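Rapport de projet de deuxième année
Constituer un jeu d'exemples pour l'apprentissage par imitation : manipulation de petits objets sur table
Projet Flurkalell

Quand nous avons choisi ce sujet en début de semestre, nous pensions passer l'essentiel de notre temps sur le réseau de neurones, et à vrai dire c'est bien ce qui nous faisait envie. Nous avions lu des articles, regardé beaucoup de vidéos (sans doute un peu trop), et nous imaginions que les démonstrations seraient une formalité de quelques après-midi. Elles nous ont finalement occupés presque tout le projet, et nous avons fini par y prendre goût, au point que ce rapport leur est consacré en grande partie.

Nous tenons à remercier Kamran Afridi, notre encadrant, qui a relu chacun de nos protocoles avec une patience remarquable et qui nous a laissé nous tromper quand il jugeait que l'erreur nous apprendrait quelque chose.

Objectif

L'idée générale est simple à énoncer. Un opérateur pilote le bras à distance, accomplit une tâche courte (saisir un objet, le déplacer, le reposer), et l'on enregistre en même temps les images et les positions des articulations. Chaque enregistrement forme ce que nous appelons ici un épisode. Une fois les épisodes rassemblés, un modèle apprend à prédire le mouvement suivant à partir de ce que voit la caméra du poignet. Nous visions 3 000 épisodes dans la proposition initiale. Nous en avons gardé 1 331 après tri, et nous expliquons plus loin où sont passés les autres.

Choix des objets

Nous voulions des objets de la vie courante, faciles à retrouver si quelqu'un souhaite reprendre le travail après nous, et qui ne se renversent pas au premier contact. Les bougies en boîte se sont vite imposées. Leur forme cylindrique est basse et stable, leur décor change d'un modèle à l'autre, et la cire blanche offre sur le dessus une zone claire assez facile à repérer à l'image. Elles posent en revanche une vraie difficulté de saisie : la prise doit passer bien de part et d'autre du cylindre, sans quoi la boîte pivote et s'échappe sur le côté. Tous les débutants de l'équipe sont passés par là, l'auteur de ces lignes plus souvent que les autres ! 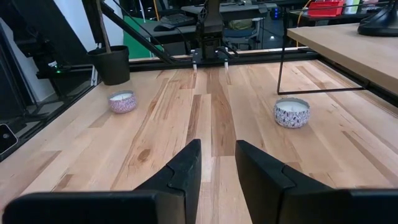
Mise en place et point de vue

Au départ d'un épisode, les doigts de la pince occupent le bas de l'image et les boîtes attendent plus loin sur le plateau en bois clair. Avec deux boîtes en vue, l'une à motif blanc et rouge rosé, l'autre blanche à motif bleu marine, la plus proche paraît nettement plus grande. Ce détail nous a donné du fil à retordre, car nos premiers modèles se dirigeaient presque toujours vers l'objet le plus gros à l'image, quelle que soit la consigne. Nous avons donc pris l'habitude d'échanger les positions d'un épisode à l'autre, en tirant l'ordre au sort avant chaque séance.

Nous avons aussi beaucoup hésité sur l'arrière-plan. Fallait-il tendre un drap uni pour que le modèle ne voie que la table ? Nous l'avons essayé avec la série Bevon, la toute première, et les résultats étaient flatteurs tant que le drap restait en place. Dès qu'on l'enlevait, le bras hésitait. Pour la série suivante, baptisée Srisuk, nous avons laissé le laboratoire tel qu'il est, avec son bureau, son clavier, sa chaise et ses étagères, et nous ne sommes plus revenus en arrière.

Tri des épisodes

Le tri a été la partie la plus ingrate, et aussi celle où nous avons le plus discuté. Chaque épisode était visionné par deux personnes. On écartait ceux où l'objet tombait, ceux où l'opérateur s'arrêtait longtemps pour réfléchir, et ceux où le flux de la caméra avait sauté. Nous avons hésité à conserver les saisies manquées puis rattrapées. Notre encadrant nous a encouragés à les garder, en les marquant à part, et elles se sont révélées précieuses : le modèle entraîné avec elles recommence sa prise quand il rate, alors que l'autre refermait la pince dans le vide et poursuivait son chemin comme si de rien n'était.

Un autre lot a été perdu par notre faute. Pendant trois séances, les horloges de la caméra et du bras n'étaient pas synchronisées, et nous ne l'avons vu qu'en relisant les courbes. Depuis, le script Hendeck vérifie le décalage avant le premier épisode et refuse de démarrer s'il est trop grand.

Suite prévue

Il nous reste à filmer une série avec un éclairage plus faible, en juin si la salle est libre, et à rédiger la notice des fichiers. Les consignes destinées aux opérateurs, dans leur version du samedi 31 mai, sont jointes en annexe avec la grille de tri et la liste des objets utilisés.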